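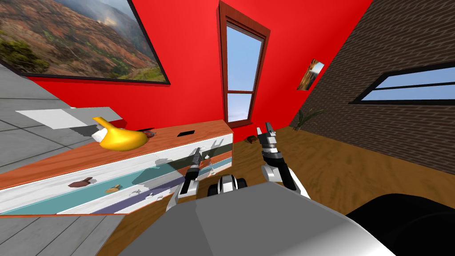

图3 渲染房间之一：红墙正中一扇窄高窗，右侧砖墙上一扇黑框横窗，两扇窗外均为蓝天。

分类：环境心理 / 居住研究 / 论文选读
阅读时间：4 分钟

3.2 窗的形状，和人愿意坐下来的地方

写这一节之前我犹豫了挺久，因为窗户的面积已经被写得太多了，窗户的形状却一直没怎么轮到。我自己租过一间屋子，窗面积不小，可是又高又窄，住了两年，书桌换了三个位置，最后还是搬到了厨房里（厨房那扇窗小得可怜，但它是横的！）。这当然算不上证据，不过这项研究确实就是从那张书桌开始的。

先说材料。我用的是 Istgate 住户调查里的开放题部分，收回 1040 份，其中 579 份认真写了“你在家里最常待在哪儿，为什么”。其余的要么空着，要么只写了“沙发”两个字，我没法用，但我挺理解的。编码用的是 Lim 编码表，分四类：看得见外面、光线合适、离别的东西近、说不清。最后这一类我起先想删掉，后来越读越舍不得，因为很多人写得特别具体，只是不肯归因，比如有一份写“就是那个角，坐下去就不想起来”。

访谈部分在 Brurnano 小区做，都安排在下午四点以后。这个时间是有讲究的，早上去，大家会说自己喜欢亮的地方；傍晚去，说的就杂多了，有人会讲到走廊尽头，有人会讲到床和衣柜之间那一小块地。我在二月做的头一批访谈，天黑得早，谈着谈着就得开灯，受访者往往在这时候改口，说其实晚上根本不坐窗边，玻璃黑乎乎的，怪不自在。这个改口我后来专门留了一栏来记。

回到形状。竖窗和横窗在文字里的待遇很不一样。提到竖窗的人，用的动词多半是“站”：站着喝水，站着打电话，站着等人。提到横窗的人几乎都在“坐”或者“靠”。我一开始以为是窗台高度在捣乱，于是把写明了窗台高度的回答单独拿出来又读了一遍，差别小了一点，但还在。图3那样两种窗同处一室的房间，在住户的回答里其实很少见，多数人家一间屋只有一种窗，所以我没办法在同一个人身上做比较，这是这批材料最让我头疼的地方。

还有一件事我没料到，就是墙。问卷里压根没问墙的颜色，可是不少人自己写了进来。墙刷得深的人，会把窗说成“亮的那块”，墙是白的人，就只说“窗”。我不敢从这里往下推太多，只是觉得，人描述窗的时候大概总要捎带上它旁边的东西。挂画也是一样，有人说窗边那幅画挂上去以后自己就不往外看了，也有人说正相反，看画看累了就看外面，一个下午来回倒腾好几趟。下一轮问卷我会把墙色和挂画都加进去，题目已经写好了，措辞还在改，主要是“深色”这个词各人的理解差得太远，有位受访者管她家的米黄色叫深色，说得非常肯定。

顺便讲讲评分。我请受访者给自己最常待的位置打分，满分 100。分数本身我用得很少，原因是大家打分的习惯差别太大，有人觉得 60 已经是夸奖，有人不给 95 就觉得对不起自己的房子。我更看重打完分以后那句补充。“扣掉的分扣在哪儿了？”这个问题是试访的时候随口问出来的，效果出奇地好，后来就写进了正式提纲。回答里头一名是噪声，然后是风，再往后才轮到视野被挡。光线很少有人扣分，哪怕我坐在那儿觉得已经暗得看不清笔记了。

关于风，多说两句。Roniron 改造项目把一批老楼的外开窗换成了上悬窗，住户搬回来以后，好几位都把椅子挪开了。窗的形状没变，位置没变，变的是开窗的方式，风从头顶下来，坐着脖子凉。假如只看平面图，这几户前后一模一样，家具该放哪儿好像也没什么可争的。我把它们从形状的分析里拿了出来，单独放进附录，可心里总觉得它们跟这一节是有关系的，毕竟在日常说法里，“这窗不好”很少分得清说的是样子还是用法。

编码一致性的问题我在 2.4 节交代过，这里只补一点：“说不清”这一类的分歧最多，两位编码员常常一个归到光线，一个归到说不清，谈过以后也不一定能谈拢。没谈拢的条目我都保留了两种编码，后面的比较各跑一遍，竖窗配“站”、横窗配“坐”的倾向两边都在。至于离窗多远才算“窗边”，我照受访者自己的说法算，没有另外量尺寸，下一节会讲到这么做带来的麻烦。

本网站使用 Cookie 以改善您的阅读体验。继续浏览即表示您同意我们的 Cookie 政策。
订阅每月论文选读，新文章直达邮箱。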